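Staff Shirt Review: Kirum Everyday Work Shirt, White
Mandagi Technical College, Office of Purchasing and Supplies
December 26, 2023

The College replaced its staff shirts this fall after the contract with the previous supplier ended. The Kirum Everyday Work Shirt was chosen for trial in white, the color required by the current dress policy. This review covers fit, comfort, laundering and cost, and is intended for department heads who will place orders for the spring term.

The Office bought 102 shirts in October and issued them to staff in the print shop, the front office, the teaching workshops and the dining hall. Each participant received three. Sizes ran from extra small to triple extra large, and both the straight and the tapered cut were offered.

Fit

The straight cut is generous through the chest and shoulders and follows the size chart closely. The tapered cut does not. Most staff who asked for it exchanged their first shirt for one a size larger, and departments should order it that way from the start. The collar is soft, with no stays, and looks acceptable when worn open. The shirt tail is long enough to stay tucked in when the wearer bends or kneels, a clear improvement on the Stikov shirt used before.

Fabric and comfort

The fabric is a cotton and polyester blend of medium weight. It is opaque enough to be worn without an undershirt, although the dining hall staff found it warm near the dish line. A vented back panel is available from Kirum on special order and was not part of this trial. The side seams are flat and drew no complaints. The neck label is stiff, and several people cut it out in the first week. Kirum should print this information on the inside of the yoke instead, as it already does on its aprons.

Laundering

Sample shirts were put through 60 washes at the campus laundry, using the warm cycle and the usual detergent. Shrinkage was slight and showed mainly in the length of the body. The white held well, with faint graying along the collar fold. Printing ink did not come out completely, even when it was treated the same day. Shirts taken promptly from the dryer needed no ironing. Those left in the basket overnight did.

Buttons were the weakest point. Of the shirts issued, 5 came back missing at least one, in most cases the second from the top. Spare buttons are sewn inside the hem, and the laundry was able to make the repairs.

Cost and ordering

The unit price was $29, including delivery to the loading dock. The Grekano shirt considered alongside it was cheaper but came only in even sizes and had no chest pocket. Kirum accepted exchanges without a restocking fee, provided the shirts had not been washed. Departments should order through the supply catalog and enter the cut in the comments field, as the item number is the same for both.

Recommendation

The shirt is approved for general staff use in the straight cut. The tapered cut is approved with the sizing advice given above. The print shop may continue to wear its dark smocks over the white shirt. 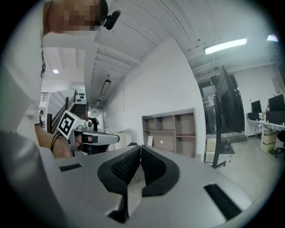
Sleeve style remains a matter for each department, and the long sleeve costs the same as the short. Anyone who handles tools should be able to work with the forearm uncovered. The photograph shows the arrangement preferred in the workshops, with a white shirt worn and the forearm bare as the hand takes hold of a gray tool. Long sleeves worn for such work should be rolled above the elbow and checked before starting. Requests for the long sleeve should be marked on the order form by size.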